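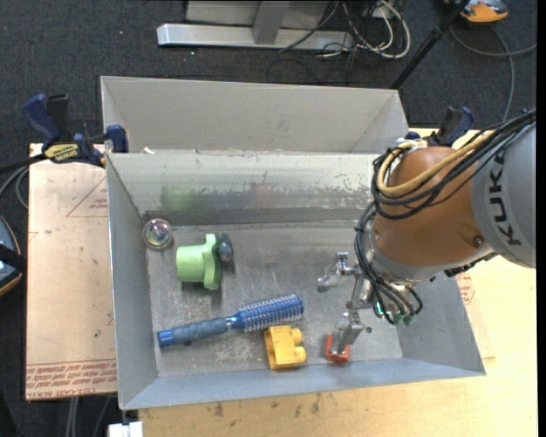
Tumaini Nyanda wrote to us in August that she had kept the first volume by her bed for a whole season before she opened the second, and that the notes on the morning hymns were what finally got her reading the verses aloud instead of skimming them. We were so pleased with that letter that we read it out in the shop!

The Stilleo Study Set of the Upanishads comes in 3 volumes, 411 pages in all, with the Sanskrit in Devanagari on the left-hand page and a plain English rendering facing it. Beneath each verse you get a word-by-word gloss, then a short commentary by the Clorthorpe reading circle, who have been meeting over these texts for a good many years and still manage to disagree warmly about most of them (where they disagree, both views are printed, and we rather like it that way).

Volume one holds the shorter texts, Isha, Kena and Katha, and it's the place to begin if you are new to all this. Volume two takes in Mundaka, Mandukya and Prashna. Volume three is given over to selections from the Chandogya, along with a pronunciation guide and a glossary that we wish had been around when we were starting out ourselves.

The covers are dark blue cloth, sewn and not glued, so the books lie open on a reading stand or on your knees without a fight. Each volume has two ribbon markers, one for the verse and one for the commentary. The paper is cream, and the type is large enough for early mornings and tired eyes.

Details
Binding: sewn, cloth over boards
Languages: Sanskrit and English
Publisher: Babaei
Ribbons: 2 per volume
Slipcase: included

Study groups ordering 10 sets or more get the leader's booklet free, with suggested readings for each meeting. Single volumes can be bought separately if you already own part of the set or have lent one out and never seen it again.

Goes well with: Zekon folding book stand, cotton book wrap, Stilleo chanting notebook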